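Coltell Magazine
Home > Features > Living
Features Food Living Travel Letters Subscribe
Search the magazine Enter keyword Go

The Long Wait for Nothing to Wear Out

My first couch came from the curb, and I loved it the way you love a dog with three legs. My second came from a store, in a box, and I put it together on the floor of an apartment in Trorkine with a tool the size of a paper clip. It lasted four years. The curb couch, as far as I know, is still out there, being dragged from one graduate student to the next and picking up stains of historical interest.

I have been thinking about this a lot lately, having moved house in June and discovered that half of what I own cannot survive being picked up. The bookcase leaned, sighed and folded flat. The dresser kept its shape but lost its bottom, so that my socks arrived in the new place as a sort of trail. The movers were polite about it. One of them said he sees a dresser go like that every week, and then he charged me for the extra half hour it took to gather the socks.

What did survive was a kitchen table that my grandmother bought in Nerkerley before I was born. It weighs as much as a pony. It has been left in a garage, painted green, stripped, used as a workbench and once stood on by a grown man changing a light bulb. It came off the truck, and the only thing wrong with it was that it wouldn't go through the door.

I paid $409 for the bookcase. It seemed like a lot at the time, which is how I knew it was quality. My grandmother's receipt is long gone, but family legend says she paid for the table in installments and complained about the price until the last one cleared, and then for thirty years after that.

People who write about furniture like to say that we used to buy things for life. I'm suspicious of this. Plenty of terrible furniture was made in the past, and we don't see it because it fell apart, probably on somebody's foot. What's left in the antique stores is the good stuff and the ugly stuff too heavy to throw away. If you judged the past by what's for sale on the main street in Chae, you would think everyone's great-grandparents sat around all day on hall benches, admiring their washstands.
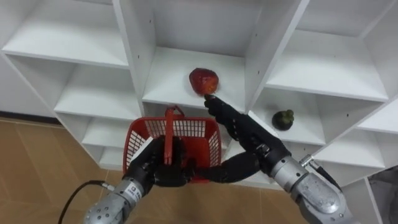 Still, something did change, and I think it has more to do with moving than with wood. My grandmother lived in two houses. I have lived in eleven places, counting the one over the tire shop. Every time I moved, the question was never whether a thing was good. The question was whether it would fit in the elevator. You don't buy an oak sideboard when you've signed a lease that ends in the spring. You buy something that comes flat and leaves, in most cases, even flatter.

So the stores gave us what we asked for. They gave us tables that look like tables in photographs and chairs that are perfectly good chairs as long as everyone sits down slowly. I can't work up much outrage over it. I was there. I stood in line with the cart and bought a lamp I hadn't come for, and a bag of napkins, and I felt terrific.

The outrage industry would like me to do better. A man at a dinner party told me that I ought to have everything made by hand, locally, by someone with a beard. I looked into it. There's a shop outside Nerkerley that makes plain, handsome bookcases, the sort of thing you could leave to your children if they were the kind of children who wanted a bookcase. The smallest one starts at $700, and the waiting list was so long that I would probably have moved again before it was ready. I asked whether it came apart for moving. There was a pause on the line, as if I had asked a surgeon whether he did haircuts.

My sister has gone the other way entirely. She buys nothing new and nothing old. She borrows. Her living room is a collection of other people's furniture that they'll be wanting back at some point, and she has lived like this, quite comfortably, for most of her adult life. When she moves she just returns everything and starts over with new friends. I used to think this was a character flaw, but I carried that dresser up two flights in pieces, and she has never carried anything heavier than a fern.

There is a middle road, and it is called repair, and I have tried that too. I bought wood glue. I bought clamps, which cost more than the dresser was worth, and I spent a weekend putting the bottom back on. I can report that gluing swollen particleboard is a lot like gluing oatmeal. It held beautifully until I put socks in it. A neighbor who knows about these things came over and suggested a few screws and a sheet of real plywood, and the drawer she fixed is now the strongest object in the house apart from the table. The other drawers seem to be leaning on it for support.

This is the part where I'm supposed to tell you what to buy, and I would if I knew. I've come around to a few small rules of my own. I pick things up in the store before I pay for them, and I don't care who's watching. I look at the back, where the manufacturer's real feelings are usually on display. If there's a stapled sheet of cardboard back there, fine, but I want to know about it going in – I don't want to find out on a staircase.

And I've stopped apologizing for the cheap stuff that does its job. I have a stool that was the least expensive item in the whole store, and I've stood on it every day for years to reach the cereal. It owes me nothing. It wobbles a little on the left side, and I've learned to lean right.

As for the table, we took the legs off, then the door, then part of the door frame. It's in the kitchen now. The landlord has been told that it was like that when we got here.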